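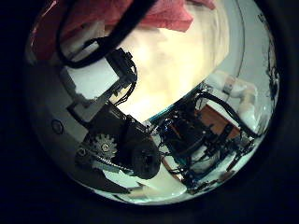
Issue 20, page 1

Plinanis Folding Log
README and data card
Maintained by Aino Valtonen
Last revised January 7, 2024

What you have downloaded

A log of clothes and cloths being straightened, folded and stacked on a table. There are 297 records, one per attempt. Each says what the item was, how it started out, which folds were tried and what shape it was in when the attempt ended. If you were hoping for something glamorous, the Gornby curtain survey is in the next folder over and has curtains in it.

The log covers shirts, towels and a class we call "plain cloth," meaning any piece of fabric whose career we couldn't determine. Socks were left out after a short trial in March. We found the pairing question harder than the folding question and decided we had enough to argue about.

Files

records.csv holds the attempts, one row each.
items.csv holds the wardrobe, with color, type and what the label says about washing.
folds.txt defines the fold names. Please read it before writing to me about the fold names.
photos/ holds stills. They do not line up with rows in records.csv, and no amount of sorting by file date will make them.

Starting states

Every record opens with a starting state. The allowed values are flat, loose, bunched and twisted.

Flat means the whole outline can be seen and the fabric lies in one layer. It's the rarest value, as anybody with a laundry chair at home would expect. Loose means you can tell which end is which without touching anything. Bunched means a pile. Twisted means some part of the fabric has been drawn out into a rope, whatever the rest of it is doing.

When a piece is bunched at one end and twisted along the middle, code it twisted. We went back and forth over this for longer than I care to put in a public file. The twist has to come out before a fold will hold, so the twist gets the column.

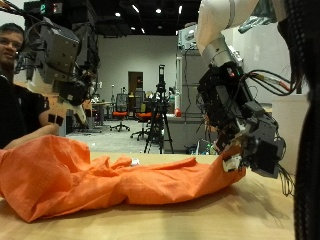 Fig. 2. Orange cloth, piled at the left and drawn into a twisted strip across the table.

Older rows used "messy" for all of the above except flat. I've recoded most of them. The ones I couldn't recode still say messy, and you may treat that as a missing value or as a character reference.

Shirts

Button-up shirts are the part of this log people ask for, so they get the longest notes. All of ours are made by Ellia, for the simple reason that Ellia had a sale. They're decent shirts. The collar is stiff enough to find by feel and soft enough to curl under itself the moment you look away.

The reference fold goes like this. Lay the shirt out with the buttons down. Bring one side in toward the center line, with the sleeve doubled back so that it runs parallel to the side seam. Do the other side. Fold the hem up to the collar, or in two steps if the shirt is long. Turn the whole packet over and admire the collar. You may skip the admiring, though it does appear in the notes column more often than you'd think.

A shirt that starts with its buttons up is coded face_up and should be turned before the first fold. If it was folded face up anyway, the row gets fold_name = reversed. These rows are perfectly good. Some of the tidiest packets in the log are reversed, with the buttons on the inside where no shop would want them.

Sleeves cause most of the trouble. A sleeve that hangs over the table edge will take the rest of the shirt with it if you're patient. A sleeve trapped underneath gives you a lump that passes for a neat fold until the final turn. The column sleeve_state records where each sleeve was at the start, left then right, from the shirt's point of view. I know. It was that or redo everything.

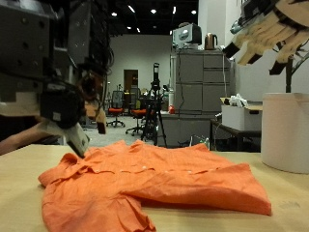

Fig. 3. Orange button-up shirt, collar bunched at the left, straight hem edge at the right.

The collar column takes the values standing, flat, curled and bunched. Collar is judged by eye and separately from the body, so a shirt can be flat with a bunched collar. It cannot be bunched with a standing collar, although two rows claim otherwise and I've left them in as a monument.

Towels and plain cloth

Towels are folded in half, in half again, then in thirds. The thirds are a house preference. If you fold towels some other way at home, carry on, but please don't submit a patch.

Plain cloth is folded corner to corner when it's near enough square, and long side to long side when it isn't. Creamy and pale pieces are harder to judge than the loud ones. A crease in pale fabric under strong ceiling light tends to vanish, and then you get a row that says "smooth" and a note three days later that says "was not smooth." Where the two disagree, believe the note.

Stacking comes last. A folded item goes onto whatever has already been folded, largest at the bottom if anyone was paying attention. The stack column is yes if the item stayed put long enough to be recorded, slid if it moved, and no if it was never stacked. 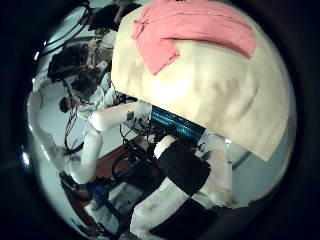 A flap that droops over the side of the item beneath it still counts as stacked, provided the rest stays where it was put. We did try a stricter rule. Under the stricter rule we had almost 40 stacked items in the entire log, which made the column depressing to maintain, so the flap was forgiven.

Color names

Color is free text and it shows. One shirt is orange, salmon and "traffic cone" depending on who had the keyboard. The color_clean column boils it down to red, pink, orange, cream, white, blue and other. Pink and red overlap shamefully. If your work depends on telling a rose towel from a faded red one, use the item number and leave the adjectives alone.

The table

Everything was folded on a light wooden table bought secondhand from Hirvonen. It's big enough for a shirt with its sleeves out and too small for a bedsheet, so you'll find no bedsheets. The top is wiped between items. Lint was not logged.

Known problems

Durations are in seconds in the new rows and minutes in the old ones. A towel that took 20 of something took 20 seconds. A shirt that took 20 of something could go either way, so check the unit column.

The washing instructions in items.csv were copied from the labels, and a few labels had been washed past reading. Those cells say "ask the shirt."

Inside-out items are flagged only if somebody noticed.

The verdict column (good, fair, redo) was one person's opinion, mine, and I was stricter before lunch. Don't train anything on it that you plan to rely on. For comparing one fold with another it's fine.

Use and credit

You may use the log for research and teaching, and you may reprint the fold definitions if you keep the names as they are. Credit it as the Plinanis Folding Log, with the issue number from the top of this page.

Corrections go to Aino Valtonen through the project page. Include the row number, the item number and what you think it should say. Please fold any attachments.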